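I keep my holiday wrapping things in one shallow box now, and it has saved me more grumbling than any gadget I own. For years the ribbon lived in one closet and the tape in another, and by the time I found the scissors I'd lost the gift tags again!

Start by clearing the biggest flat surface you have and wiping it with a barely damp cloth. Let it dry all the way (paper grabs moisture faster than you'd think, and then it puckers).
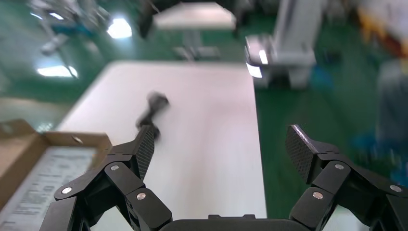
Wind leftover ribbon around a piece of stiff card with a notch cut in each end, and it won't spring loose on you. Pieces shorter than 31 inches I keep apart, as they're just right for small packages and jam jars. Old tissue paper can be pressed with a cool iron -- no steam, please -- and folded in quarters.

As for the box, skip the fancy plastic kind. A plain cardboard one with an attached lid does nicely, and you can write all over it when you change your mind about what goes inside.

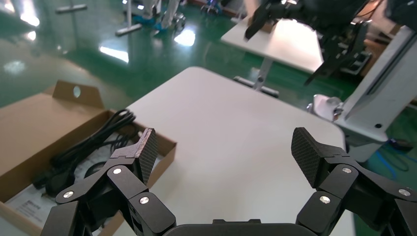

*A cardboard box with a fold-back lid and a small round hole in the flap.*

Shallow is better than deep, to my mind. In a deep box everything you want slides to the bottom, and you end up tipping the whole business out onto the rug. If the corners go soft, run a strip of paper tape down the inside of each one and rub it flat with the back of a spoon.

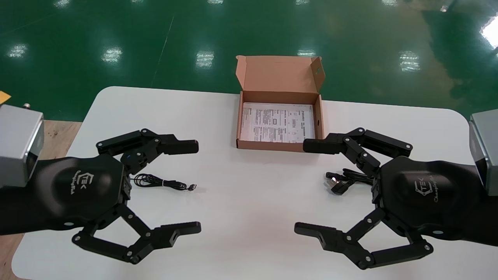
*Lid up and back, on a white table with rounded corners.*

Store it flat on a closet shelf, away from the water heater, and have a peek in August when the birthday cards start piling up and you still have time to buy more tape.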